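2018-04-29

Laundry most of the day. I had let it go for ten days and the basket would not close, so I did two loads before lunch and one after. The machine is slow on the cotton setting and I read in between, forty pages of the book I keep renewing. It rained until noon, then stopped, and I got the second load out on the line for the afternoon.

I fold on the bed now. I used to do it on the kitchen table, but there is always something on the kitchen table. The lavender sheet is back on for the spring and it is a good surface for this, flat and big enough that I can lay a thing out and leave it while I go for the next.

The cream cotton pants are the ones I have trouble with. I bought them in November from Kidik, when they were closing out the summer things, and paid less than the hemming would cost anywhere else. They are a twill and they wear well, but they do not fold like the others. The waist wants to bunch up, and if I start from the waist the whole pair goes crooked by the time I get down to the legs. I tried it that way first today.
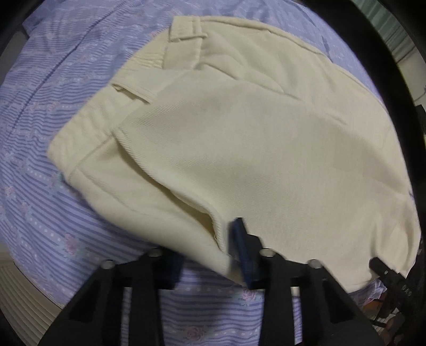 Prenis wrote back this evening that waistbands with any gather in them should never be folded first, that the legs have to be matched seam to seam and the waist left to fall wherever it likes, and that belt loops will always make a lump, so put the lump on the side away from the stack. I had only asked whether the cotton needed ironing. The answer to that was no, if I smooth it by hand while it is on the bed.

So I opened them up, shook them out, and did it by the legs. One leg over the other, then a few passes with the flat of the hand from the hip down. It took less time than the first try. After that I did the gray pair and the two pairs of work pants the same way, and they all came out close enough to the same width to go on one shelf.
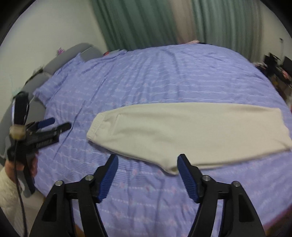
I want to get the closet finished before the end of the month and I am not going to. The shelf from Gradport has been leaning against the wall in the hall for two weeks. The bracket holes do not line up with the old ones, so I will have to drill, and I do not want to drill into that wall until I know what is behind it. In the meantime the pants go in the second drawer. With one leg laid over the other they are long and flat, and the seat sticks out in a point at the bottom edge, so I turn that point in before folding the length in thirds. Otherwise it catches on the drawer above. The drawer holds five pairs like that.

Shirts took the rest of the afternoon. Two are missing buttons and went in the mending bag, where there are already three others. Towels I did last, standing up, badly.

I put aside one bag to give away. The brown sweater went in, came out, and went in again. Also the sheets that only fit the old mattress, and a robe I have not worn since we moved to Carhuamaca Street.

Supper was soup from the freezer and toast. I ate late. The bedroom is clear, the basket is empty for tonight, and the third load is still on the rack in the bathroom because the sun went before I could hang it outside. Socks tomorrow. I need detergent and a new bag of clothespins, the wooden kind if they have them.

3 comments

twillandtin
I do the point thing too, but I fold it in before I lay the second leg over. Stays put better in the drawer. Do yours have the loops all the way around? Mine are only at the back and they still leave a mark on whatever is stacked on top.

marlow_st
Check the wall with a magnet before you drill. It will find the screws in the studs if there are any. Our hall was plaster over something and I went through two bits.

halfdozen
Thirds is too bulky for my drawers. I fold in half twice and stand them on end like files. Socks are always tomorrow at my house as well.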